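Equipment Review: Sarkwood Workstation Chassis
Cutley Technical Services, Hardware Assessment Office

The Sarkwood is a full-size computer chassis intended for shared offices, teaching rooms and repair shops, where machines are opened often and by different people. This office reviewed the model over 11 weeks. Two units were placed in regular service at the Trevari site and were opened for inspection every Monday. The assessment covers access, internal layout, noise and general build. Electrical performance was outside its scope.

Access is the strongest feature of the design. The side cover releases without tools and returns to its place with light, even pressure. Staff who had not handled the chassis before were able to open it without consulting the printed guide. The guide itself is brief and gives too little attention to cable routing – a point that should be corrected in the next printing.
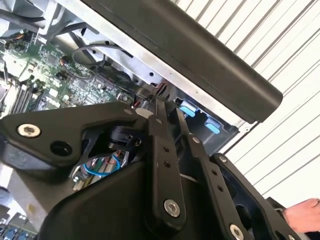

Internal parts in the Sarkwood are marked mainly by color, and the reviewers found this practice useful in ordinary service work. Points meant to be handled should stand out from the dark interior, and the two light blue plastic tabs that protrude from their slot in the chassis wall do so clearly. The brushed silver metal strip beneath the long black bar is neatly finished, and no sharp edges were found on either unit. The rounded cap at the end of the bar is a small but welcome detail, as the area is one where hands and sleeves pass frequently.

Noise was acceptable. At 80 percent fan speed, the units could be heard in a quiet room but did not interfere with conversation. Dust was a greater concern. The front filter is fine enough to be effective, but it must be removed from below, and the unit has to be lifted or tipped to reach it. The Hegazy chassis now in use at Cutley places its filter behind the front panel and is easier to maintain in this respect.

The Sarkwood is also heavy. Two people should move it when it is fully fitted, and it is not recommended for shelves above waist height.

Overall rating: 4 out of 5. The chassis is approved for purchase by departments that service their own machines. Departments with limited floor space should request a trial unit before placing an order.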